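How to train a tidying policy on wrist camera pictures when your table is shiny
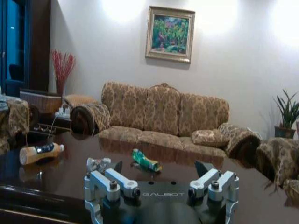 Published August 14, 2022, in Zodano lab notes, part 6 of the series on home collection

In the last part I explained how we record demonstrations in a real living room. In this part I explain how we train the grasping policy from the wrist camera only, and how we deal with the one problem that cost us most of July: glossy tabletops. If you work only with matt surfaces in a laboratory, you can skip steps 3 and 4, but I would still read them, for sooner or later your robot will meet a varnished table.

The task is called "clear the table". There is rubbish on a living room table, such as a plastic bottle lying on its side, a crumpled can or package, a ball of foil. The arm must pick the pieces up one after another and drop them into a bin. The policy receives the wrist picture and the gripper opening, and it gives back a small movement of the wrist and a new opening. It gets no depth and no picture from the head camera. We tried with the head camera also, and I will say something about this at the end.

What you need before you start

A parallel gripper with a camera fixed close to it, looking past the fingers.
Recorded demonstrations, at least 112 if you follow our settings. We tried with 74 first and the policy was not stable.
One computer with a graphics card. An older one is enough, the training only takes longer.
Our labelling tool Plerby, or any tool which can draw a mask on a picture and copy it to the next ones.
A soft cloth and some patience.

Step 1. Fix the camera and do not touch it again

The fingers must be visible in the picture in all positions, also when they are completely open. Open the gripper fully, save one picture, close it fully, save another. These two are your reference pair. Every morning before recording, take the same pair again and compare. If the base plate has moved by more than a few pixels, the screws have become loose and you must correct it before you record anything.

Printing or holes on the base plate are very useful for this comparison. You can click on the same hole in the old and the new picture and read the difference directly. We lost one full day of recordings when we did not do this check, and the error was so small that we could not see it by eye.

Step 2. Cut the demonstrations into pieces

One demonstration in our recordings contains several grasps. Do not train on the whole recording at once. Cut it at each moment when the gripper is fully open and above the table, with nothing between the fingers. Each piece then begins with a wide view and ends with a drop.

Plerby can propose the cuts from the gripper opening signal. Please look at the proposals yourself. Sometimes the operator opens the gripper only to correct a bad approach, and the tool takes it for a new grasp. Such a piece has no object at its end, and the policy learns from it to open the fingers and wait.

After cutting, we throw away the pieces in which the arm stands still for a long time at the beginning. A learner which copies stillness will be still. If you do not want to lose them, remove only the still part and keep the rest.

Step 3. Look for reflections before you train

A glossy dark table reflects the lamps, the furniture and, when the arm comes low, the gripper also. For the policy the reflected finger is a second finger. In our first training the arm came down correctly until it was a short way above the table and then began to move left and right without grasping. We thought for a long time that the learning rate was wrong. Then we covered the table with a grey paper and the same policy grasped the bottle at the first try.

To find out if you have this problem, do the following. Take one piece from step 2 in which the arm comes down on an object. Go through it slowly, one picture at a time, and watch the area of the table just in front of the fingers. If a bright spot moves when the arm moves, you have it. A lamp reflection travels over the table together with the camera, while the object stays in its place on the wood.

Foil is the hardest. It is bright and without a stable shape, and in a single picture it can be very similar to a lamp reflection on the varnish. It is also often partly hidden behind the finger linkages, and then only a small bright corner remains for the policy. We counted foil grasps separately for this reason, and I advise you to do the same, otherwise the good results on bottles will hide the bad ones on foil.

Step 4. Mask the table, keep the objects

Our first idea was to clean the reflections out of the picture. This did not go well and I do not recommend it. What helped was to change the table surface during training, so that the policy stops to trust it.

a. In Plerby, open the first picture of each piece and draw three masks: the gripper, the table top, and all loose objects on it.
b. Let the tool copy the masks through the piece. Correct them where an object goes behind a finger.
c. Export the masks with the setting "keep edges soft". With hard edges the policy learns the border of the mask.
d. During training, replace the table region with another surface in half of the pictures. We use a collection of around 3,000 surface photographs: wood, stone, cloth, paper, also some with strong lamp reflections in them.
e. Leave the gripper and the objects exactly as they were recorded.

Point d needs a warning. Do not replace the surface newly for each picture in a piece. Choose one surface and keep it for the whole piece. When we changed it at every picture, the training loss became nice and low but the arm was trembling.

Do not forget cables. In a home there is nearly always a charging cable or a power strip close to the table. If the cable goes over the table top, we give it its own mask and we do not count it as an object. In the beginning we had put it with the table, so it disappeared in half of the pictures, and the policy had no respect for it at all. The first time the arm pulled a cable we stopped the test and labelled everything again.

Step 5. Decide how much of the room to keep

The upper part of a wrist picture shows the room: a sofa, a painting, a cabinet, whatever stands there. It changes a lot from home to home and it says little about the grasp. You may want to cut it away completely. We compared three settings in the same home, with the objects placed in the same positions by a paper template.

Full picture: good in the home where we recorded, weak when we moved the table to another wall.
Lower half only: a little worse in the first home, clearly better after moving the table.
Full picture, with the upper half blurred: nearly as good as the best in both cases.

We stay with the blurred one. The arm seems to use the rough light and dark of the room to understand how it is turned, and for this it needs no sharp pattern. I cannot prove this explanation, it is only what we suppose from the results.

Strong lamps on a white wall are a separate trouble. The camera makes the whole picture darker to compensate, and a dark table becomes almost black. Lock the exposure with the camera pointing at the table, before you raise the arm. The wall will then be too bright, but you do not need the wall.

Step 6. Train and test

The settings are in the file which comes with Hodik, our training code. For a first run change only the path to your data and the name of the gripper. The policy predicts a short sequence of movements and executes the first part of it, then looks again. If your arm is slower than the demonstrations, make the executed part shorter.

For testing, prepare the positions in advance and write them down. It is very tempting to put the bottle where you know that the arm likes it. Put the bottle with the cap pointing once to the left and once to the right, and once away from the robot. Put the foil once on a dull part of the table and once in a reflection. Between two tests wipe the table, for the marks from the fingers change how it shines.

Stop the test when the fingers touch the table hard. Do not let the arm try again from there, the second try begins from a position which is in no demonstration.

About the head camera

With the head camera added, the arm found far objects faster, but the last part of the approach was not better. The Tseng table, as we call our second test table (it is named after the shop where we bought it), is low, and from the head camera the arm itself covers most of it when it is extended. We will come back to this when we have masks for both cameras.

If something does not work

The arm stops above the object and opens again: check the cuts from step 2.
The arm goes to a bright spot where nothing lies: your surface photographs have too few reflections in them, add more.
The arm grasps beside the can, always on the same side: the camera has moved, go back to step 1.
The fingers close too early on foil: check the masks in the pictures where the foil is behind a finger. In our case the mask was missing there and the table replacement had painted over it.

The next part is about the bin, and how to see from the wrist picture that the object has really left the fingers.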